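Pricing the cell before the cell exists

Simulation has become a line in the equipment budget. How large a line depends on what the buyer expects it to settle.

Vovwood makes flat-packed shelving and small cabinets, and in June it closed the first stage of planning for a robot cell that will pick wooden parts from a table and place them in a fixture. No arm has been ordered. The money committed so far has gone on software, a workstation and staff time, and the purchase itself is held until the simulated cell meets a short list of conditions agreed with production.

The order of spending is unusual for a firm of this size. The more common route is to accept a quotation for an arm, a gripper and a controller, sign it, and discover the remaining costs during installation. Vovwood had done this once before, with a drilling station. The station works, but its guarding, air supply and floor repairs were paid for out of the following year's maintenance budget, and the finance department has not forgotten it.

For the new cell the plan was divided into four headings: hardware, integration, site work and engineering time. Hardware is the easiest to price and the least likely to move. Two suppliers, Wavis and Stöcker, returned quotations within a fortnight, and the difference between them on the arm alone was small enough to ignore. The difference on integration was large. Wavis quoted 27 days of engineering on site. Stöcker quoted 48, but included the fixture design and the first round of changes after acceptance.

Comparing the two was mostly a matter of writing down what each left out. Neither quotation covered spare gripper fingers, and only one covered training. Neither covered lighting, and the lighting question was the one that came to hold up the rest of the plan.

The intended method uses a camera mounted close to the gripper, looking down past the fingers at the work surface. It is a compact arrangement and needs no gantry. It also means that the view changes with every move of the arm, and that shadows from the arm and from anything standing nearby fall across the area where the part is to be found. The planning team asked for these conditions to be reproduced in the simulator before any lamps or enclosures were priced.

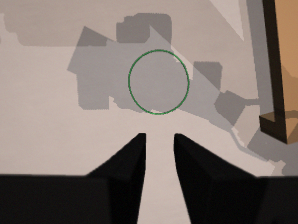
Can a simulator tell a buyer how much to spend on lighting?

It can narrow the range. A rendered shadow has a cleaner edge than most shadows on a factory floor, and the surface it falls on has none of the dust or wear of a real table. What the renders do well is show which arm positions put the target area in shade. If most positions do, an enclosure with its own lamps should be priced from the start. If only a few do, changing the approach path is cheaper.

At Vovwood the result fell between the two. The team ran 319 simulated approaches with the lamp position varied, and sorted them by whether the detection software returned a usable position. The failures were grouped around one direction of approach. The budget now contains a modest sum for two diffuse lamps and a bracket, and a separate reserve for an enclosure which may be released only after trials on the real cell.

The reserve is worth a remark. Contingency in equipment budgets is usually written as a percentage of the total, and it is usually spent on whatever goes wrong first. Vovwood has attached each reserve to a named risk instead: lighting, part variation, fixture wear. Money left in one reserve does not pass to another without a signature. The arrangement is slower, and the production side has complained about it, but it does leave a record of which estimates were wrong.

Simulation software has its own costs, and they are easy to understate. The licence is the visible part. Building the scene took longer than expected -- the parts had to be modelled to their true sizes, the gripper geometry had to be corrected against the supplier's drawings, and the camera settings had to match a lens that could be bought. In total the team booked almost 300 hours to the model before the first result was accepted. A planner who budgets only for the licence will have an idle licence.

Those hours do not all need to be repeated. The table, gripper and camera can be reused for a second cell, and Vovwood has entered the model in its asset register with a nominal value. The auditors asked what it was. The reply was that it was tooling, and it has been depreciated on the same schedule as a drill jig.

There are limits to what the model should be asked to decide. Cycle time from simulation was accepted for planning but excluded from the payback calculation. Gripping force was excluded altogether, as was the behaviour of parts with raised grain or a damaged edge. These will be tested at the supplier's premises on a tray of production parts, including rejects, and the cost of shipping that tray is in the budget under engineering time.

Finance was considered late, which the team regards as its main mistake. Folov, the leasing firm used for the company's forklifts, will cover an arm and controller but not a custom fixture or software. The fixture must therefore be bought outright, and the split between lease and purchase had to be reworked after the quotations had already been ranked. On the reworked figures the Stöcker offer moved ahead, mainly because its fixture design was priced within the engineering days and did not appear as a separate capital item.

A purchase order has been drafted with three payment stages. The first is due on order, the second on a trial with production parts, and the third after the cell has run a full week on one shift with Vovwood's own operators. Negotiation continues on the size of the third payment, which the supplier would like to be smaller.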